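Home Features Food Making Workshops Back Issues Subscribe

A Spoonful at a Time

By the time I got to the back room at Bevolero, the rice had already been spilled twice and swept up twice, and everyone was in a very good mood about it.

I had come to see a robot learn to use a spoon. I should say that I'm a food writer by habit and I know how long it takes a person to get good with a spoon, because I have watched small children work on it with enormous concentration and soup in their eyebrows. So I felt I had some idea of what I was in for. I was wrong about nearly all of it, and I had a wonderful day.

Bevolero is a small outfit on the second floor of a former piano showroom. The part I visited does one thing: it collects examples. A person guides a robot arm through a job, start to finish, while the cameras and the joint readings are recorded together. Then the table is put back and the person does it again. Each run is called an episode, and the finished episodes go to a learning system named Nerinel, which studies them and tries to work out what to do when there's no person guiding it.

The job that week was scooping rice. Pick up the spoon, get some rice out of the bowl, move it somewhere else, put the spoon down. The target for the set was 450 episodes, and they had been at it for 3 days.

I asked the operator on the morning shift whether that got dull. She looked at me as if I'd asked a baker whether bread got dull. No two scoops are the same, she said, and then she spent a solid ten minutes telling me why, with her hands going the whole time. Rice moves! You push into it and it slides back over the spoon. It heaps up against one side of the bowl and leaves a hollow on the other, so the second scoop out of a bowl is a different problem from the first. A block of wood stays where you left it, and a bowl of rice has opinions.

The controls take some getting used to. At Bevolero the operator holds a smaller arm, a light jointed thing about as heavy as a bicycle pump, and the big one copies whatever it does. They call the small one the Pliver, after the workshop that builds them, and they speak of it with real affection. You squeeze a grip and the fingers across the table squeeze too. What you don't get is any feeling of the spoon. You have to learn to see how tightly you're holding something, and the operators all talk about the day that clicked for them.

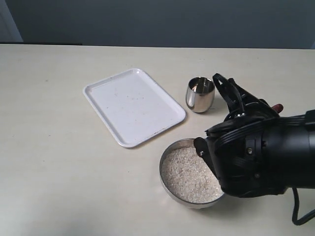
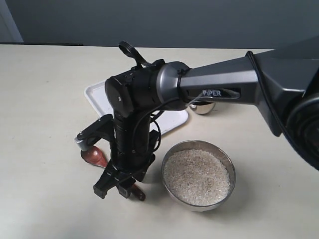
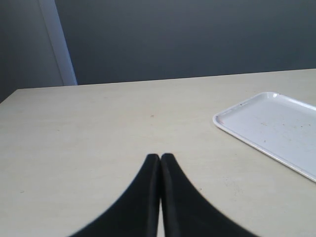
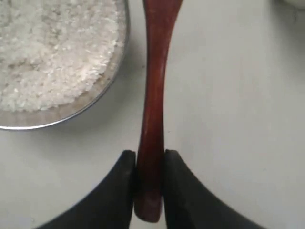

One tabletop, seen from across the table and from the camera at the gripper.

The spoon is the hard part. I'd assumed it would be the rice, and so had most of the crew when they started. But a spoon lying flat on a table is a thin, low, slippery thing, and the fingers have to come down on either side of it without knocking it away. Take hold too near one end and the other end dips. Take hold a little crooked and you don't find out until the spoon is over the bowl, pointing somewhere you never intended.

People solve this without thinking. We pinch, roll the handle across a finger, let it settle. With two fingers that only open and close there's no rolling anything, so the grasp you start with is the grasp you have to live with. The operators have become connoisseurs of the good grasp. One of them can tell from the sound of the fingers closing whether he's going to have a nice run, and he makes a small happy noise when he is.

I was surprised by how much talk there was about mistakes. My guess would have been that you throw the bad ones out. Some do go, such as the ones where a cable snags or somebody bumps the table. But a run where the spoon slips a little and the operator notices, backs up and takes hold again is treated like treasure. Nerinel will slip too, sooner or later, and if all it has ever been shown is flawless scooping, it has no idea what to do next. So the recovered runs get their own tag, and there's a running tally of them on a whiteboard by the door, next to a drawing of a spoon with a halo.

They are fussy about variety in a way that any cook would recognize. Between episodes the things on the table are shifted: spoon turned a bit, bowl moved a bit, tray swung around to a new angle. Left alone, people put objects back in the same tidy places. It's very hard not to. Everyone on the crew had noticed this in themselves, and they'd come up with a fix that I loved, a pack of 8 hand-drawn cards with little layouts on them. You shuffle, pull a card, and set the table to match, give or take. When the pack runs out you shuffle again.

They also swap operators often. Each person scoops in their own style, and after an hour of watching I could tell them apart. The morning operator comes in low and sweeps toward herself, as if skimming a stockpot. The man who takes over from her goes straight down and tips. There's a college student who comes in for the afternoons and does a quick little double dip that I think she must have picked up from ice cream work. All of it goes into the set, and the crew is split over whether that's a strength or a muddle. I heard the argument 4 separate times before lunch, always cheerful, never settled.

Then they let me try.

I'd like to report that a lifetime around kitchens paid off. My first attempt sent the spoon spinning. On my second I got hold of it, swung it over the bowl with great confidence, and found that I was holding it upside down. On the next I came away with a real scoop of rice, perhaps thirty grains, and carried it across with my tongue between my teeth, and the whole room clapped. I have had restaurant reviews framed on walls that did not make me as proud.

What I noticed, once I'd stopped giggling, was how much I was leaning on the two camera views. The one from across the table tells you where you are. The one at the wrist tells you what you're about to touch. I kept flicking my eyes between the monitors, and I kept choosing the wrong one at the wrong moment. The student told me she barely looks at the wide view anymore once she's over the spoon. She just watches the tips.

In the afternoon I sat with the person who reviews the recordings. This is slower work, and I found it just as absorbing. She plays each episode through and marks where the parts begin and end: reaching, grasping, scooping, carrying, letting go. She writes a plain sentence for each one, too, in the words someone might really use. "Scoop some rice." "Get me a spoonful of rice." "Move a little rice over." She had a page of these taped beside her screen and was hoping for more, so I contributed a few from my grandmother, who never once in her life used the word scoop.

The last project the crew finished was folding napkins, for a catering group called Mahmoud, and several of them are still a bit wistful about it. Cloth was lovely to work with, they said, and it didn't get into your shoes. Rice gets into everything. I found a grain in my notebook when I got home, and another in my coat pocket.

Nerinel gets its first go at the rice set in May. The crew doesn't expect much from the first round. They'll watch where it fumbles, and then they'll go back to the table and record more of whatever it was short on: more crooked spoons, maybe, or more nearly finished bowls, which the morning operator is convinced will be the trouble. She has already asked to do those herself.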